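Vatelbridge (video game)

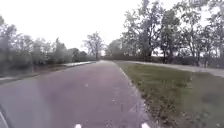 A straight, tree-lined path with a reddish surface.

Vatelbridge is a cooperative city-walking and delivery game developed and published by Drulton. Up to four players share one town, pick up parcels, letters and odd household goods, and carry them on foot or by bicycle before the evening bell. It entered early access in June and left it on September 1, 2024, when the full version came out for Windows and Linux. The game has no combat at all, yet it can get wonderfully frantic, and much of its following comes from players who normally spend their time in shooters and racing games.

Gameplay

Each session covers a single working day, which lasts 52 minutes at the standard speed. Players begin at the sorting house, where the day's goods arrive by barge. Every item has a weight, a shape and a temper. Temper is the game's word for how badly an item reacts to being handled: a sack of flour can be thrown over a wall to a teammate, while a crate of clocks will start ringing if the carrier so much as jogs down a staircase.

Routes are the heart of the game. The town is crossed by promenades, alleys, canal locks and rooftop walkways, and almost all of them can be closed, flooded or crowded depending on the hour. The map shows only streets that someone in the group has walked that day, so a team that splits up early fills in the map quickly but has no one nearby to help with heavy loads. Good groups talk constantly, and the built-in voice chat fades with distance unless players stop at one of the speaking posts found in the larger squares.

Bicycles unlock on the third day. They are fast on the long paved avenues and close to useless in the old quarter, where the cobbles raise the temper of anything in the basket. Skilled riders learn to hop off, push the bike through a doorway and be rolling again in a second or two, a trick known among players as a "ledge kiss" even though no ledge is involved.

Setting

The town is divided into 15 districts. Ledov, the riverside quarter, is the first one open to new players and is widely loved for its fog, which rolls in from the water and swallows the street signs one after another. Rajput Hill, on the opposite bank, is named for an in-game tea merchant and holds the steepest delivery routes as well as the longest downhill run, a delight with an empty basket and a nightmare with a full one. The story is told through the mail itself. Postcards can be read before they are delivered, and a patient player can follow a family quarrel, two elections and a very slow courtship without watching a single cutscene.

Development

Lead designer Oi-ling Shih began the project as a single-player prototype about a lost umbrella. The first version had one street and no time limit. Testers kept handing the controller back and forth so that each could try a different shortcut, and Shih rebuilt the prototype for several players over the following winter. The physics for carried objects were rewritten twice. In the earliest build, long items such as ladders and curtain rods passed through walls; once that was fixed, getting a ladder around a corner with another player became so entertaining that an entire delivery category was built on it.

The early access version shipped with four districts and a cap of two players. Drulton added weather, bicycles and the rooftop routes in later updates, and dropped a planned system of fines for late parcels after players said it made them abandon the farther addresses.

Music

The soundtrack contains 80 short pieces, most of them for accordion, clarinet and upright bass. They are layered according to what each player carries, so two people standing side by side can hear different arrangements of the same tune. Setting a piano down in the street causes it to join in, slightly out of tune.

Community play

A lively speedrunning scene grew up during early access. The most popular category, All Letters, ignores parcels altogether and is usually run by pairs. Another, Ladder Only, requires the team to carry one ladder through every district without setting it down. Custom towns are supported through an editor included with the game, and finished maps can be shared using a short code entered at the sorting house door.

See also
Cooperative video games
Early access
Speedrunning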